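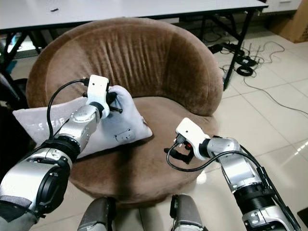 3. Color naming in tableware listings

3.1 Source material

The listings analyzed in this section were taken from the public catalogs of 3 retailers of household goods: Flarnetti, Cutum and Bañuelos. All of them sell mugs, bowls, plates and serving pieces to private buyers, and all of them let the supplier propose the color name, which an in-house editor may then change. Flarnetti edits most heavily. Cutum publishes the supplier's wording almost unchanged, including spelling errors. Bañuelos falls between these two, with a style guide that covers capital letters and word order but leaves the choice of words open.

Catalog pages were collected in April and the set was frozen on June 18, 2018. Listings added or changed after that day were not considered. Duplicate entries, meaning entries that shared a supplier code and a product photograph, were merged, and the longer of the two color names was kept. Sets sold in mixed colors were removed, as were clear glass and uncoated metal. The final set contained 2,147 listings.

A color name was defined as the text in the color field of the listing. When that field was empty, the name was taken from the product title if a color term could be separated from it without judgment ("Bowl, oat"). Where it could not ("Harvest bowl"), the listing was kept but marked as unnamed. Unnamed listings enter the counts by retailer and by product type. They do not enter the tests of agreement described below.

3.2 Coding scheme

Each name was assigned to one of four classes. A basic name consists of a single common color word, with or without a modifier such as "light" or "dark." An object name borrows from a food, plant, mineral or animal ("oat," "slate"). A place or mood name refers to a location, season or state of mind ("coastal," "quiet"). The remaining class holds codes, brand coinages and anything the coders could not resolve.

The border between object names and basic names caused most of the difficulty. "Olive" and "rust" are used by many speakers as plain color words, and a coder who treats them as object names will produce a very different total from one who does not. We followed the rule that a word counts as basic only if it appeared without further explanation in the filter menu of at least one of the retailers. Under this rule "olive" is basic and "rust" is an object name. The rule is mechanical, and it will look odd in single cases, but it can be applied in the same way by different people.

Compound names were coded by their head word. "Slate blue" is therefore basic and "blue slate" is an object name. We considered a fifth class for compounds and dropped it after the pilot, in which the coders used it mainly to avoid a decision.

Coding was carried out by Rocío Cárdenas and two assistants. To check agreement, 500 listings were drawn at random and coded by all 3 coders, who worked apart and saw only the name, without the photograph. Disagreements were then discussed. If discussion did not settle the class, the majority reading was entered and the listing was flagged.

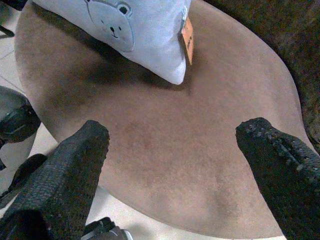 3.3 Measured color

A name can only be called accurate or inaccurate with respect to a color, and the color has to come from somewhere. Photographs in the listings are a poor source. They differ in lighting, in background and in the amount of correction applied before publication, and a single glaze may appear under several different values across the catalogs. We therefore bought a subsample of pieces and measured them directly in a Sterkell light booth under a fixed daylight setting. Readings were taken at the outer wall, at the rim and at the center of the inner base. The outer wall reading was used as the reference value, with the other readings kept as a check on evenness.

Reactive glazes were a special case. On these pieces the difference between wall and rim was often larger than the difference between two pieces sold under separate names, so a single reference value has little meaning. We report them separately and leave them out of the comparison with names. Speckled pieces were kept in - the speckle was treated as part of the surface and the instrument's widest opening was used throughout.

3.4 Results by class

Object names were the largest class at Flarnetti and at Bañuelos. At Cutum, basic names led, and the residual class was also larger there, mostly due to supplier codes that had passed into the color field. Place and mood names were rare everywhere except in seasonal lines.

More than one reading of this pattern is possible. Editing may push names toward the object class, as editors look for wording that separates one off-white from the next. It may also be that the retailers stock different ranges to begin with. The distribution by product type given in Section 2 speaks somewhat against the second account, as the share of plain white ware is similar in the three catalogs. It does not rule it out.

Within the measured subsample, basic names covered wider areas of color space than object names, as expected. The spread within single object names was nevertheless larger than we had assumed. "Sand" was applied to pieces ranging from a pale gray to a clear yellow-brown, and the pieces called "stone" overlapped with it along most of that range. Names from the same supplier were more consistent, which suggests that a buyer who matches pieces by name across suppliers will often be disappointed, while one who stays within a supplier's line will do better.

Agreement between coders was lowest for compounds and for names in languages other than English, which appear mainly at Bañuelos. Those names were translated before coding. The translations, along with the flagged listings, are provided in the supplementary table.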